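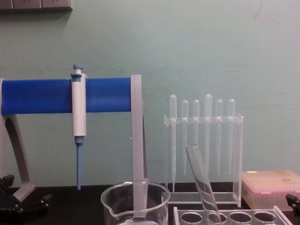 Digest Vol 11, Issue 3

Re: Moving our regions off Sturnness

Karla Cuevas wrote:
> Has anyone on the list shifted a whole island from Sturnness
> over to Diltow yet? I've got 6 regions, mostly harbour and
> old town, and I'm nervous about the scripts. Also, do group
> permissions come across or do I have to set them all up again?

Hi Karla,

I did mine in August, so it's still fairly fresh. Mine was smaller than yours (just the Mendoza railway and the hills behind it) but it took me roughly 3 evenings, and one of those was me swearing at a backup file that had saved without its textures. Check yours before you cancel anything!

Scripts were mostly fine. The trains ran straight away, the doors were okay, and the only thing that sulked was my old ferry timetable, which had the Sturnness address typed right into it. If your harbour boats came from the Clarkelley freebie shop they'll have the same line near the top. Swap it for the new grid's address and reset the script.

Groups don't come across, sorry. I made a new one, invited everybody again and then had to set the land to it parcel by parcel - boring, but you can do it with the telly on. Write down your roles and their colours or whatever you use first, I'd forgotten half of mine.

Oh, and ask for your regions to be placed together when you sign up. I didn't, and ended up with a gap of open water where my favourite tunnel comes out. They moved it when I emailed, but it meant another restart.

Happy to hop over one evening after 6 and poke at things with you if you get stuck.

Cheers,
Jen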